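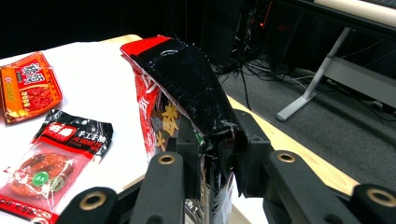

Packets on the white table.

Britt-Marie Sjögren got off the bus at Dasby with one suitcase and the key her uncle had mailed her in January. The house was at the top of Layug Road. It had been shut up for eight years.

Alvar Løken from next door was on the steps.

"You'll want the water on," he said. "The valve's behind the stove."

She found it and turned it. The pipes knocked, then ran brown, then clear.

"He owed me 398 for the roof," Alvar said.

She counted out 400 from her purse. He went home and came back with two coins and a pot of soup – barley, with too much pepper. They ate it standing up.

"Are you selling?" he asked.

"I was offered 3,000 for the land."

"That's low."

"I know."

He washed both bowls and left the pot on the stove. She opened the suitcase and looked for her sweater.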